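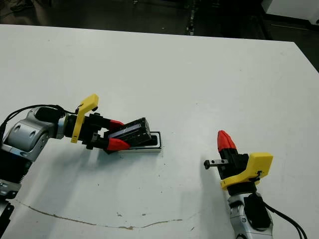 Skoltia, the short fiction magazine, says it will reopen to submissions in March after a long silence. Readers have heard that before. The announcement came with no cover and no story list, and it tells us little about what the editors want to buy.

The magazine says 2,554 stories came in last time -- how many got a reply, it doesn't say. 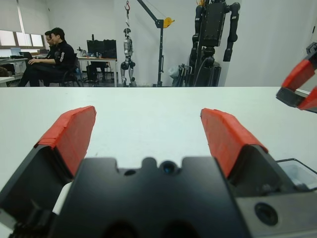
Pay and length

Stories may run from 1,000 words up. The rate is "to be confirmed."

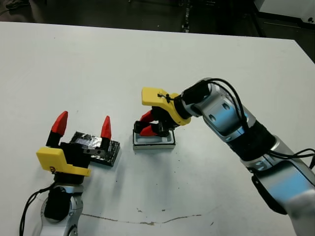
Ondico, the new publisher, promises answers within 30 days. That would be quick for a staff this small, and the old contracts are still unsettled.
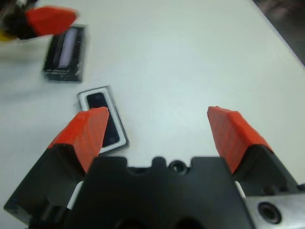

A print issue is also planned, with no date given.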